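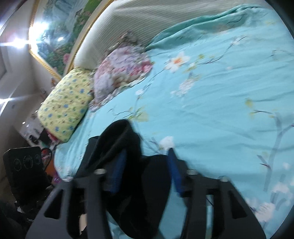
Blossoms all over the bedspread. I could get used to this.

**1/** Okay, Dovness thread, as promised to everyone who's been in my messages since February. It's a little harbor town, you can walk end to end before your coffee gets cold, and I went for a weekend and stayed 8 nights.

**2/** Getting there: take the bus that goes along the water, even though the other one is faster. Sit on the left! Muireann Ó Flaithearta told me this and I ignored her on the way in and stared at a hillside for nearly 50 minutes.

**3/** Start at the old harbor steps early, like 7 a.m. early. The fish stalls are setting up, the light is gorgeous, and you can get a spot on the wall with a bun from Rostico (the bakery with the green door, cash only, get the one with the plum jam).

**4/** The Skusa is the footpath that climbs from behind the church up to the lookout. Everybody says it's easy. It is not easy in sandals. But oh my gosh the view — both bays at once and the lighthouse sitting way out on its rock.

**5/** Dinner: Triệu, on the corner past the rope shop. Cúc Nông runs the kitchen and the clam soup is the best thing I ate all trip. It's a small place, so go when they open at five or be ready to wait on the sidewalk with the cats.

**6/** Rainy afternoon? The boat museum. I know, I know. I went in to dry off and came out two hours later with opinions about knots. Skip the gift shop, the postcards are cheaper at the newsstand.

**7/** The lighthouse boat only goes when the sea's calm, and they decide that morning, so don't leave it for your last day like I did the first time. Ask at the kiosk, not online. The website still has last summer's times on it.

**8/** Someone asked about beaches: the town one is pebbles, the sandy one is a bus ride north. Bring water shoes for the first and your own lunch for the second. Vy Phí, I still have your towel, I'll mail it this week.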